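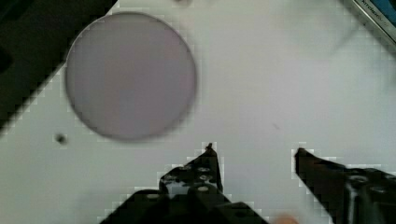

The gripper over the worktop at Mistau's Caltunden workshop.

Search news Enter keyword Go

July 2022
By Nuria Cantero, Mistau press office

Mistau will open its Caltunden workshop to visitors for two days in August, with its table-clearing arm running on both days. Entry is free but places must be booked.

The open days are meant for people who run or work in kitchens: school canteens, care homes, works restaurants and small hotels. Visitors will stand at the table with the team and may ask for a run to be stopped and started again. Each session lasts around 2 hours and takes 10 people.

The demonstration uses a white table set with ordinary tableware and toy food. The arm works from the side of the table with a two-finger gripper, and a small camera mounted on top of the gripper gives the team a close view of the work.

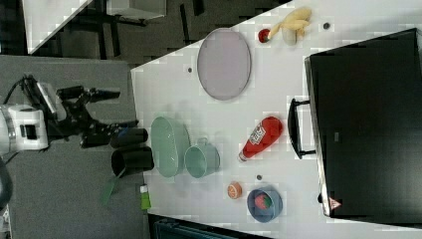 Page last changed: July 2022 edition, second version (session details added)

The things on the table differ a good deal in shape. There is a large oval plate, a green mug on its side, a ketchup bottle lying down and a blue bowl with a round toy in it. A flat plate gives two fingers very little to hold, and a mug can be taken by the handle or by the rim. Visitors will be told which of these the arm handles well at present and which still need work.

"People who clear tables for a living spot problems we miss," said Vlastimil Kadlec, who leads the project at Mistau. "We would like them to see it at its normal speed, with the mistakes left in, and tell us what they think."

Mistau began work on table clearing at its former premises in Grarcombe and moved to Caltunden when it needed more floor space. A team of eight now works on the project. The arm is not on sale and no prices will be given at the open days. A first trial in a working canteen is planned at Heywood, a training kitchen that serves 300 lunches a day – the date has yet to be agreed.

Sessions run in the morning and the afternoon. The workshop is on the ground floor and has step-free access from the car park. Flat, closed shoes should be worn, and bags can be left at reception. Children are welcome if they come with an adult.

Places can be booked through the Mistau press office. Journalists who want to film should say so when booking, as the morning sessions have more room for tripods.

Contact: Nuria Cantero, Mistau press office, Caltunden | © Mistau | Back to top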